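28 January 2020
Hanna Moroz

Section 4: Setting Up the Brundby Garment Steamer

Read this section before you fill the tank for the first time. The steps apply to both the floor model and the tabletop model, except where noted.

4.1 Filling the tank

1. Check that the power cord is unplugged.
2. Turn the tank cap to the left and lift it out.
3. Fill with cold tap water to the MAX line. In hard water areas, use distilled water.
4. Replace the cap and turn it until it clicks.

CAUTION: Do not add scent, starch or descaler to the tank during normal use. Additives clog the nozzle and are not covered by the warranty.

4.2 First heating

1. Stand the steamer on a level floor, away from curtains.
2. Plug it in and turn the dial to 2. The lamp on the base turns orange.
3. Wait for the lamp to turn green. The first heating can take up to 13 minutes. Later heatings are shorter.
4. Point the nozzle away from you and press the trigger for 30 seconds to clear the hose.

NOTE: Some spitting is normal at first heating. If it continues, see Section 7. 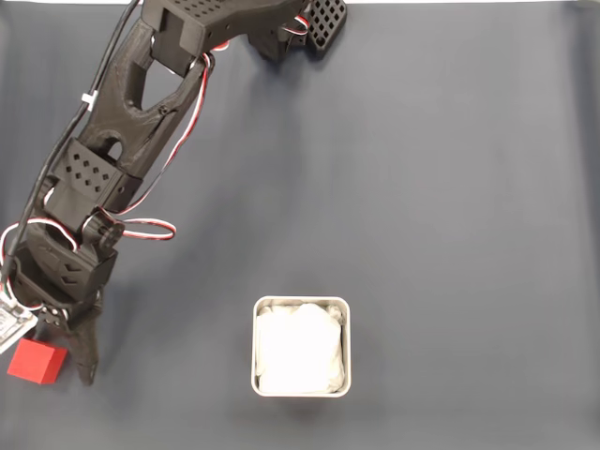 4.3 Steaming flat pieces

Large pieces such as tablecloths, bedspreads and curtain panels can be steamed flat if there is no rail long enough to hang them. Lay the piece on a padded, heat-safe surface and smooth it out by hand from the center. Keep a clean white cloth within reach, in a metal container like the square one on the dark fabric, and use it to blot any drips before they spread. A white cloth also shows whether the dye is running. Take small objects off the piece before you begin. Work in strips, holding the nozzle just above the surface, and let each strip cool before you move the fabric.

CAUTION: Steam burns. Never steam a piece while someone is holding it, and do not reach under the nozzle.

4.4 After use

1. Turn the dial to 0 and unplug the cord.
2. Let the steamer cool fully, then empty the tank.
3. Hang the hose straight. A kinked hose holds water.

Replacement hoses are listed under part number 583. Changes to the dial settings in this edition were checked by Yaryna Kobzar.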